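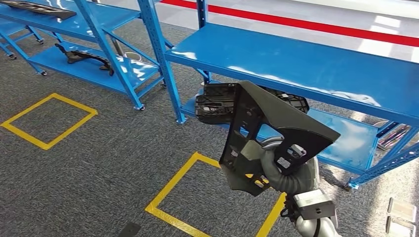 Black moulded panel in front of the blue shelving.

Bradodero parts store – monthly walk-round, April
Area: goods in, racking aisles, packing benches, mezzanine, yard door
Done by: Adom Sowah
Copy to: Solveig Hedlund
Started 7.40, finished just before first break. Wednesday.

Key: OK / ACT (needs action) / N/A / NC (not checked)

1. FLOORS AND WALKWAYS

1.1 Walkways clear, full width – ACT
Pallet of flattened cardboard left across the end of aisle 5 again. Moved it myself. Third month running, needs a proper home for card or it will keep coming back.

1.2 Floor surface sound – OK
Patch by the yard door holding up. Edge starting to lift on the left side, look again next month.

1.3 Floor markings readable – ACT
Yellow lines by goods in nearly gone. Paint is in the cupboard, needs a quiet afternoon and the area taped off overnight.

1.4 Spill kit stocked – ACT
Pads ok, granules nearly out. No disposal bags at all. Ordered.

1.5 Mats flat, no curled edges – OK

2. RACKING AND SHELVING

2.1 Uprights free of dents – ACT
One upright on the pallet racking has a fresh knock at fork height, facing the packing side. Not there in March. Bay unloaded and taped off, tag on it. Do not reload until Flirnden have been out to look. Rang them, waiting on a time.

2.2 Beam locking clips in place – ACT
Two missing, top level, aisle 3. Spares in my desk drawer. Needs the platform so couldn't do it on the round.

2.3 Load notices up and correct – ACT
Long span notice says 764 kg a level, the sheet in the folder says something else. One of them is from the old layout. Go by the lower figure till Solveig has found the install papers.

2.4 Heavy stuff low, light stuff high – OK mostly
Box of brake discs at shoulder height on the returns shelf. Moved down. Reminded the late shift.

2.5 Nothing sticking out into the aisle – ACT
Long trims are the usual problem. Stops have been asked for since before Christmas.

2.6 Shelving fixed to floor or wall – OK
Went along and gave each run a push. All firm.

2.7 Moulded parts stored so they can't slide – OK
Better than last time. Bagged ones still slippery if stacked more than a few deep, keep them in the cages.

3. FORKLIFT AND TROLLEYS

3.1 Daily check book filled in – ACT
Gaps on Friday and Monday. If the truck went out it needs a line in the book, even if it was only for five minutes. Will raise at the briefing.

3.2 Forks, chains, tyres – OK
Near side tyre wearing, will want changing by summer.

3.3 Horn, lights, seat belt – OK
Reverse beeper quieter than it was. Told Ametepe, they will look at it at the service.

3.4 Hours reading – 1,730
Service due at 2,000 so no rush.

3.5 Charging area clear, leads off the floor – ACT
Lead hook has come off the wall. Lead on floor. Coiled it up for now, new hook needed.

3.6 Hand trolleys – ACT
One with a split wheel, took it out of use and put it by the skip. Somebody will bring it back in, so please get it in the skip.

4. FIRE

4.1 Exits clear and open easily – OK
All tried. Mezzanine door stiff but opens with one hand.

4.2 Extinguishers in place, in date, pin in – ACT
One by the packing bench standing on the floor, bracket loose. Screws and plugs wanted.

4.3 Call points not blocked – OK

4.4 Emergency lights – NC
Test switch key not on the hook. Who has it?

4.5 Assembly point sign – OK
Needs a wipe.

4.6 Weekly alarm test logged – OK
Logged every week. Writing getting hard to read though, block capitals please.

5. PACKING BENCHES

5.1 Knives – retracting type only – ACT
Found a fixed blade in the tape box. Binned it in the sharps tub. We've been through this.

5.2 Gloves available, right sizes – ACT
Plenty of large, no small or medium. Small and medium is what people ask for. Order from Bunditz, same ones as before, not the thin ones.

5.3 Bench height and lighting – OK
Tube flickering over bench 2, on the list for the electrician.

5.4 Strapping machine guard – OK

5.5 Waste strapping cleared – ACT
Loops on the floor under both benches. Trip hazzard. Cut it before it goes in the bin.

6. MANUAL HANDLING

6.1 Bulky parts moved with two people – OK
Watched two bumpers go through goods in, done properly. Bonnets too.

6.2 Sharp edges on mouldings – ACT
Flash left on some of the parts in the last delivery, enough to nick a finger. Gloves on when unbagging. Have put a note up and told the supplier.

6.3 Steps and platform steps – OK
Tag in date. Rubber foot replaced since last round.

7. WELFARE AND FIRST AID

7.1 First aid box – ACT
Eye wash out of date. Plasters low.

7.2 Accident book – OK
One entry, cut thumb, see 5.1.

7.3 Kitchen and toilets clean – OK
Fridge wants emptying.

ACTIONS STILL OPEN FROM MARCH
Stops for long trims – not done
Floor line paint – not done
Gutter leak over yard door – done, stayed dry through the weekend rain
Mezzanine gate spring – done
Hi-vis for visitors – part done, hooks up, vests not here yet

COMMENTS
Main one is the upright, 2.1. Nothing goes back on that bay, not even empties. If the tape is down put it back up and tell me.
Clips next, then the extinguisher bracket, that one is a ten minute job.
Didn't get to the outside container – padlock changed and no key in the office. Will do it with the lights once keys turn up.

Signed: A. Sowah

Solveig, added after: test key was in my coat, sorry, back on the hook. Paint can be done Saturday if somebody moves the cages the night befor. Install papers not found yet, asking the landlord.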